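Teleoperated demonstration is a way of teaching a robot by steering its arms remotely through a task. The Skina table-setting set, compiled by Ardalan Soltani, holds 1,362 episodes.
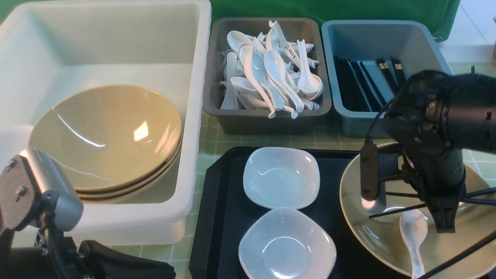
Its central claim — that 300 episodes are enough for a new layout — rests on one tablecloth and one style of crockery. Houshang Mohammadi has questioned whether the skill travels at all.

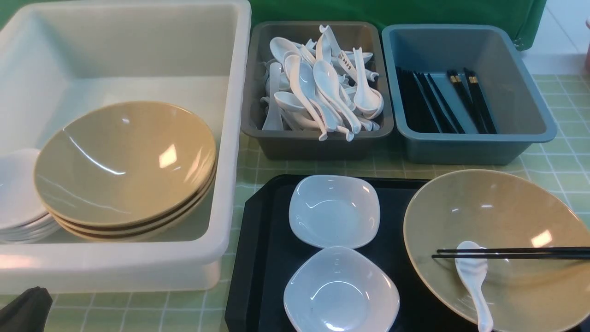
Spoons, chopsticks and sauce dishes in the Skina layout.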